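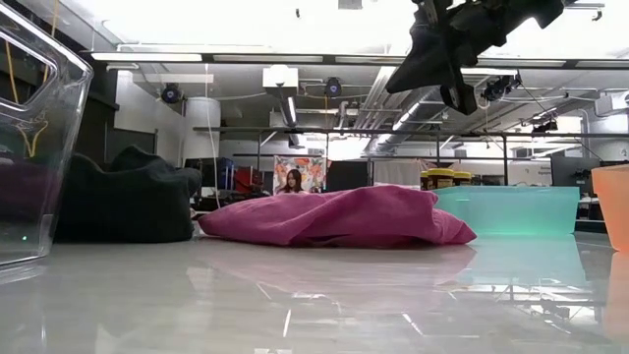 Slide 1 – What we're asking for

Hello, thanks, quick intro. Name, team, done. Don't do the history of the lab, they've had it twice.

Say up front: one more arm, one more gripper, spares. Second station next to the first. Decision wanted by October, not today.

The towel on the opening slide is the job – cloth in a heap, bin next to it. Leave it up while people sit down.

Slide 2 – Why cloth

Short one. Boxes and cups we can do. Cloth never lies the same way twice, so it eats hours, and the hours are what we're short of. One station, everybody booking it. Lalit Bhardwaj has the booking sheet if anyone wants to argue.

Mention the table top. Shiny white, you get reflections of everything, the pink towel shows up again underneath itself. Budget for a matt top on station two, keep the glossy one as the hard case. Cheap line, don't let it turn into a discusion.

Slide 3 – Three quotes

Dustell – cheapest arm, longest wait. Service contract extra, and they were vague on what it covers. Asked twice.

Mellemance – dearest. Arm, mount and controller in one go, somebody comes and fits it. Nice people. Price holds till October.

Drakos – middle. Arm only, we'd build the frame ourselves. We've done it before, took far longer than we said it would (own up to this, they remember).

My preference is Mellemance. Say so here, don't save it for the end.

Slide 4 – The small stuff

This is where last year's plan went wrong so slow down.

Finger pads for the gripper – 120 a set, want 5 sets. They wear. Last year we put down none at all.

Overhead cameras – 400 for mounts and cabling. The ceiling is already busy, lights and ducting and what we've hung up there ourselves, so somebody from estates has to look before we drill. Get that in writing.

Bins, cups, towels – petty cash. Not on the form. Clear bins AND coloured ones please, the see-through ones are a different problem for the cameras.

Slide 5 – Hours

Around 1,416 hours booked on station one over the year. Explain booked is not the same as used, setup and tidying is in there too. If asked for the split – don't have it, will send.

Someone will ask about renting. Looked at it. Works for a short project, ours isn't short. Move on.

Slide 6 – Software

Revis licence covers one station. Second seat needed, price not back yet. Don't guess a number out loud!! Did that in the spring and got held to it.

Slide 7 – Dates

Order in October if agreed. Floor space cleared before delivery – the shelf of yellow tubs at the back might have to move, check with Lalit first.

Training: half a day each, two people at a time.

Questions. If short of time skip slide 6 and send it round after.

Notes last changed September 3, 2022 – totals on the handout are teh old ones, reprint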